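ヘプバーン研究所 公開見学会 参加報告

2021年6月27日、ズスベルグ市にあるヘプバーン研究所の公開見学会に参加した。当日の来場者は156名で、午前と午後の二部に分かれて各実験室を巡回した。本報告では、午後の部で見学した双腕作業研究室の内容を中心に記す。

同研究室は、双腕ロボットによる受け渡し動作の学習手法「プリミッツ」を開発している。従来の手法では左右の腕の軌道を個別に学習させ、後段で時刻を合わせていたが、本手法では両手先の相対位置を一つの変数として扱い、把持の切り替え時点も同じモデルの中で推定する。説明を担当されたドゥシャン・ケルメンディ研究員によれば、学習に用いた教示データは251件であり、すべて人の操作により収集されたとのことである。 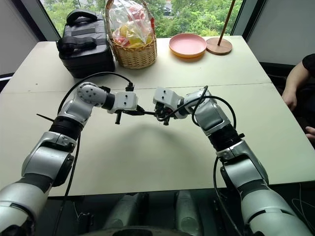 ロク・ドゥミトレスク
プルタード技術振興部 調査担当

実験室では、銀色と黒の二本の腕が淡い灰色の机の上で向かい合い、黒い指を備えた白いグリッパー同士を接近させる動作を見学した。受け渡しの対象には細い棒状の部品が選ばれている。細い物体は把持位置のわずかなずれが姿勢の傾きとして表れるため、手法の差を評価しやすいという説明であった。

評価実験の結果も示された。試行661回のうち、受け渡しに失敗したものは26回である。失敗の大半は、受け取る側の指が閉じる前に渡す側が把持を解いたことによるもので、軌道そのものの誤差に起因する例は少なかった。研究室ではこの結果を受け、指先にかかる力の変化を切り替え判定に加える改良を進めている。

質疑では、机上に他の物品が置かれた環境での安定性について質問が出た。ズデンカ・オブラドヴィッチ室長からは、背景の変化による影響は限定的である一方、窓からの採光条件が教示時と大きく異なる場合には手先位置の推定精度が低下するとの回答があった。照明条件を変えた追加の教示は、12月までに完了する予定である。

当部からは、長さの異なる部品への適用可否を照会した。現時点では部品の長さごとに再学習を要するとのことで、必要な教示件数については後日資料の提供を受けることとなった。資料を受領次第、部内の共有フォルダに掲載する。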